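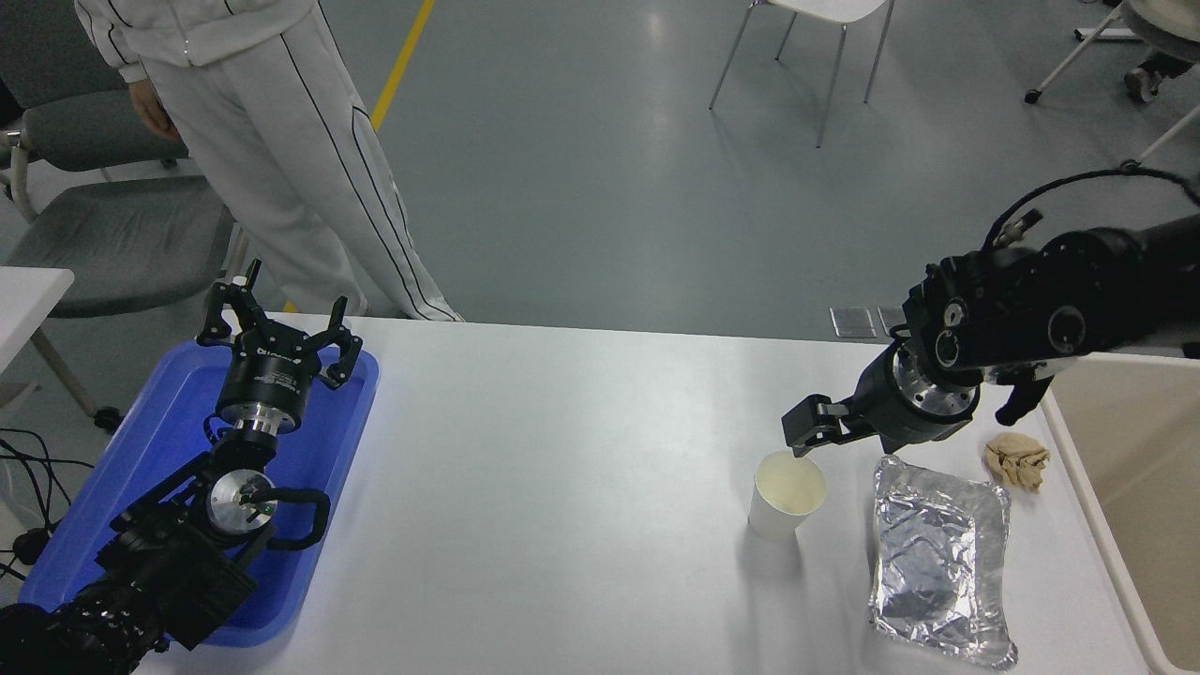 Page last changed: May 2, 2026

Leave the table alone

Our shared workshop at Drorport has a pair of robot arms on a white table, and for most of a year I've been one of the people trying to get useful work out of them. The job we set ourselves was clearing up after lunch. Cups, foil, cloths, whatever is on the table, sorted and moved to where it belongs. I want to argue for something that has caused more disagreement in our group than any piece of code, which is that people building at home or in a shared space should stop tidying the world to suit the machine.

I'll start with the paper cup, as it's the object I know best. A paper cup looks like an easy thing to pick up. It's light, it stands on its own, and it has a rim you can get at from above. The trouble is that it has hardly any weight to hold it still and hardly any strength once you have hold of it. Come down a little to one side and a finger pushes the cup over. Close too far and you've got a squashed cup. Come down straddling the rim at the right height and close gently and it lifts fine. That leaves a fairly small set of approaches that work, and a great many that nearly work.

When we started, one half of the group wanted to swap the cup for something better behaved. The suggestion was a turned hardwood cylinder with flat sides milled into it, bolted to a base so it couldn't tip. I understand the appeal. You'd have a success on the first night and everyone would go home pleased. But you would have learned how to pick up a hardwood cylinder, and none of us had a kitchen full of those.

Foil is worse than cups. A package wrapped in aluminium foil and crumpled has a different shape every time someone touches it, and it throws light back in patches that move when the camera moves. Cloth is worse again in its own way. A crumpled tan cloth on a white table can be seen well enough, but it has no top, no sides and no obvious place to take hold. You pinch some part of it and see what comes up. I put these things on the table on purpose. The people who object say I'm making the problem harder than it needs to be, and I say the problem was this hard already.

There is a sensible case on the other side and I'd like to set it out fairly. Rezaul Chowdhury has built more of our setup than anyone, and he holds that you should change one thing at a time. If the cup, the lighting, the tray and the starting position of the arm are all different on every run, then a failure tells you nothing. He would fix everything, get it working, and loosen the conditions one by one. That's how he was taught to find faults in machinery and it's how most trades work. You don't go looking for a fault in a pump by replacing the pump, the pipe and the motor together.

I agree with him about faults. If a joint is drifting, hold everything else still and find out why. Where I part ways with him is on what happens after. In my experience the loosening never comes. A group gets a demonstration working under fixed conditions, films it, and then moves on to the next demonstration under a new set of fixed conditions. The tape marks go down on the table and stay there. I've visited enough sheds and back rooms to have seen a lot of tape.

We did it ourselves with the first project, which we called Tonda. Tonda moved a block from one square to another, and by the end of March it could do that 20 times in a row, with 19 of them landing square. Then the workshop had its windows cleaned and the success rate fell away overnight. All that effort had gone into a program that knew our table under one particular layer of grime. We wrote it off, and the second project, Oreron, was set up with a different rule. Before each run, whoever is nearest throws the things down wherever they like, and they aren't allowed to fix it afterwards.

The log for Oreron stands at 3433 attempts. I wouldn't call the results impressive. The arm with the cup does quite well now, the foil goes in fits and starts, and the cloth is a matter of luck. What I can say is that nothing has knocked it flat the way the clean windows did. People have moved the chairs, walked past behind the table, and worn white clothing against a pale floor, and the numbers wobble a bit and come back. It degrades in a way I can live with.

The second thing I'd argue for is leaving people in the room. There's a habit among hobby builders of clearing everybody out before a run so the cameras have a plain background. Obviously you keep bodies out of reach of the arms, and we're strict about that. Someone stays within reach of the stop button and doesn't wander off. But a person standing at the end of the table is part of any place where this work would be done. A machine that only copes with an empty room would be no good at home, where the room is never empty for long.

The same goes for furniture. Our workshop is shared with two other groups and the chairs end up wherever the last lot left them. I used to go around straightening them. I've stopped, and I've asked others to stop too, which may be the easiest request I've ever made of that membership.

Where I do spend effort is on the parts that are honestly ours to control. Cables are the main one. An arm with a cable looped over the top needs enough slack to reach its furthest point and not so much that the loop drags through the cups on its way back. We got this wrong for weeks. The slack that suited the near side was too short for the far side, and the arm would pull itself up just before the end of its reach and report that it had arrived. Neither the logs nor the video showed it clearly. Ostapchuk, the small parts supplier two streets over, sold us a bag of plain hook-and-loop ties, and an afternoon with those did more for us than the previous month of tuning.

Trays are another. I'd encourage anyone starting out to use a tray with raised rims as the place things get put, and to buy the cheapest plastic one they can find in a strong colour. Ours is blue. You can tell it from the table at a glance and so can the software, and the rims catch anything that lands crooked. Some will say a tray is just the sort of help I've been arguing against. I don't think it is. People use trays. I'd have one on the table if there weren't any robot.

Wooden edging along the side of a table falls in the same group. It keeps dropped things off the floor. It also means an arm has to come in from above near that edge, and it has clipped the wood a few times while learning to.

Then there's money, which I think gets discussed badly. The usual line is that working with mess needs far more data and therefore far more hours, and small groups can't afford the hours. We put $2000 into the second project over and above what we already owned, nearly all of it on replacement fingers, a better camera mount and power supplies. The disorder cost nothing. It was already in the building. What it does cost is patience, and a willingness to have visitors come through and see an arm close on thin air beside a perfectly good cup. I find that harder than I expected to. You want to explain, and you want to reach over and nudge the cup into place.

I'd ask people not to nudge the cup. If there's one practical rule I'd press on another group, that's the one, because a nudge doesn't go in the log. Ten minutes later you believe the machine did it. We now write down every time a person touches anything between the start and the end of a run, and we count that run as failed. Rezaul was against this at first on the grounds that it would make our numbers look poor. It did, and he has come around to it.

He hasn't come around to the rest, and we still run his way for part of each session, with one cup on one mark and everything else put away. It's useful for checking the arms after a repair. I'd only like those runs kept in their own column, and I'd like the other column to be the one we show people when they ask how it's going.

The next job is the cloth. At the moment we let the gripper close wherever it thinks the highest fold is and lift slowly. Someone has proposed ironing the cloth first. I'll be voting against.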